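Cerau Seed Library: where we've got to by the end of April

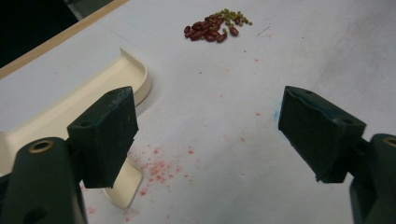
So how many households are growing from our seed this year? 73, which is more than I dared put in the application, and they're spread across Tamow and the three villages up the valley.

I'll start with the seed itself as that's what most of your grant went on. We've now sent out 3,635 packets, nearly all of them beans, peas and squash, with a few of Olaia's lettuces that she insists will stand any amount of sun (we'll see!). The target was 4,000 by the end of the growing year, so I'm happy with that. The packets went faster than the envelopes did, if that makes sense – I ordered the larger size by mistake in January and we ended up folding them over and taping them, and they look a bit homemade, but people seem to like them. I've ordered the right ones for autumn.

The drying shelves are up in the back room at Avram and I'm very pleased with them. They cost a bit more than we budgeted because the wall was crumbly and needed battens first. I've moved the difference across from the travel line, which we've hardly touched, and it's all marked on the spreadsheet. Do shout if you'd have liked me to ask first and I'll know for next time.

Now the less good news. The Prulisora climbing bean, which was meant to be our star, germinated badly. I sowed two trays at home in March and got a handful of seedlings from each, and several growers rang me to say the same. Olaia Carrasco thinks the seed we were given was older than the label said and I think she's right, as the second batch (saved by her aunt, kept in a biscuit tin in a cold pantry) is coming up beautifully. We've swapped packets for everyone who asked. What it means for the project is that we'll have far less Prulisora to share next winter than I promised you, and I'd like to grow this year's plants mainly for seed and leave the eating for another summer. I know that's a change from the plan. Could you let me know if it needs a form?

The evening sessions have been a joy. We did two on sowing and one on keeping varieties apart, which I worried would be dull, and then it ran on until half past nine with people drawing plans of their gardens on the backs of the handouts. Squash crossing is a far bigger worry in Tamow than I'd ever realised! We need a fourth session on cleaning and storing, and I've pencilled it in for September when there'll be pods to practise on.

We also printed 1,000 copies of the growing leaflet. It has one mistake in it – the spacing for dwarf beans is given in inches and says centimetres – so I've been going through with a biro. The online copy is right.

Still to do before the next report: chase the growers who haven't sent back their cards, find a second fridge, and get the lending records out of my notebook and into something Olaia can read. I've also had a note from the school at Avram asking for a bed's worth of seed, and I've said yes from the spare squash.

The receipts are in the usual folder, apart from the one for the battens, which I'll send on when the timber yard finds its copy.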